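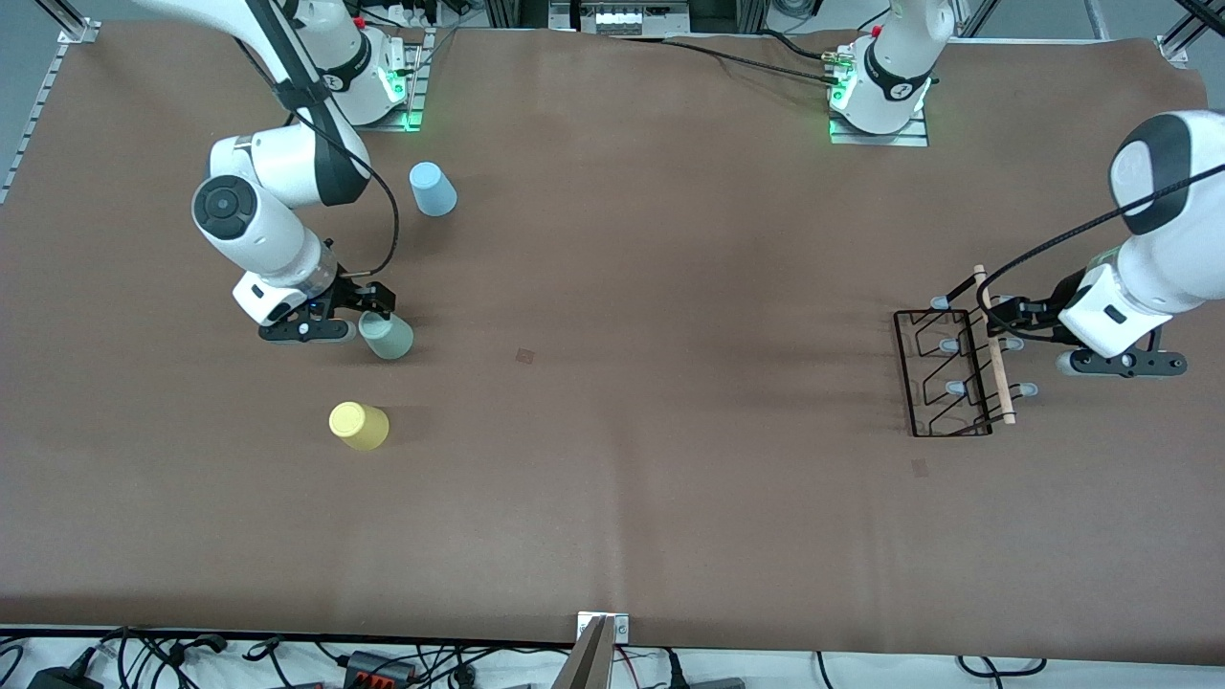
Três copos de plástico fosco sobre a base marrom: verde-sálvia, azul-claro e amarelo.

Cardápios e Pedidos de Buffet Pemville — ficha do conjunto de dados

Versão 2, publicada em 28 de maio de 2025

Resumo

O conjunto reúne cardápios de buffet e fichas de pedido de eventos atendidos pela cozinha Pemville, em formato de tabela. Foi montado para quem estuda planejamento de compras, porcionamento e composição de cardápio em serviços de alimentação coletiva. Os textos estão em português do Brasil. Nomes de pratos em outras línguas foram mantidos como aparecem na ficha original, com a grafia da casa, mesmo quando ela varia de um evento para outro.

Conteúdo

São 500 fichas de pedido e 200 cardápios. Um mesmo cardápio pode aparecer em várias fichas, e há cardápios que nunca foram pedidos. Estes continuam no conjunto com o campo "situacao" preenchido como "proposta".

Arquivos

cardapios.csv — uma linha por cardápio
itens.csv — uma linha por prato, bebida ou acompanhamento de cada cardápio
pedidos.csv — uma linha por ficha de pedido
unidades.csv — tabela de conversão das unidades usadas na cozinha
LEIAME.txt — este documento

Todos os arquivos usam UTF-8, ponto e vírgula como separador e vírgula decimal. Quem abre em planilha configurada para inglês precisa ajustar o separador decimal na importação, ou as quantidades viram texto.

Campos de pedidos.csv

id_pedido: identificador sequencial, sem significado fora do conjunto
id_cardapio: chave para cardapios.csv
tipo_evento: almoço corporativo, coquetel, casamento, formatura, outro
convidados_previstos: número informado pelo cliente na assinatura
convidados_servidos: número anotado pela equipe de salão no fim do serviço
servico: buffet, empratado ou volante
local: salão próprio ou externo
copos: tipo de copo solicitado (vidro, plástico rígido, descartável)
observacoes: texto livre, revisado para retirar dados pessoais

Campos de itens.csv

id_item, id_cardapio, nome_prato, categoria, porcao, unidade, contem_gluten, contem_leite, contem_castanhas, contem_frutos_do_mar.

O campo "porcao" é a quantidade planejada por pessoa. Para molhos e pastas, a cozinha anota por travessa, e a conversão está em unidades.csv. Uma travessa de molho equivale a 100 porções em todos os cardápios, com exceção dos coquetéis volantes, em que o molho já vem dividido.

Origem e preparação

As fichas foram exportadas do Bronik, o sistema de pedidos usado pela cozinha, e as mais antigas foram digitadas a partir de papel. A digitação passou por duas leituras independentes. Onde as duas discordaram e o papel não resolvia, o campo ficou vazio. A limpeza e a padronização das categorias foram feitas com as rotinas da Genbridge, na configuração padrão, e depois corrigidas à mão.

Alterações em relação à versão anterior

Corrigida a troca entre "convidados_previstos" e "convidados_servidos" nas fichas de julho.
Acrescentado o campo "copos", que antes ficava misturado às observações.
Separadas as categorias "entrada fria" e "salada".
Removidas fichas duplicadas de eventos remarcados.
O cardápio báltico, cadastrado com o nome Žukauskas, aparecia com o Ž corrompido em alguns programas. A grafia foi recuperada em todos os arquivos.

Limitações conhecidas

Os dados vêm de uma única cozinha e refletem os hábitos da sua clientela. Não servem para estimar consumo médio em outras regiões.

As marcações de alérgenos dizem respeito à receita cadastrada. Substituições feitas no dia do evento nem sempre foram registradas — por isso esses campos não devem ser usados para decidir o que uma pessoa alérgica pode comer.

O número de convidados servidos está em branco em boa parte dos eventos externos, nos quais a contagem ficava com o contratante. Também não há dados de sobras nem de preço.

Na categoria "outro", de tipo_evento, há de tudo: batizados, inaugurações, jantares beneficentes. Uma subdivisão foi tentada e abandonada, pois as fichas traziam pouca informação para isso.

Privacidade

Nomes de clientes, endereços e telefones foram retirados. As datas dos eventos foram reduzidas a mês e ano. Se alguma observação ainda permitir identificar uma pessoa, escreva para o endereço de contato da página do projeto, informando o id_pedido.

Licença e citação

Uso livre para pesquisa e ensino, com menção à fonte. Uso comercial mediante autorização por escrito.

Para citar: Pemville. Cardápios e Pedidos de Buffet, versão 2. Conjunto de dados.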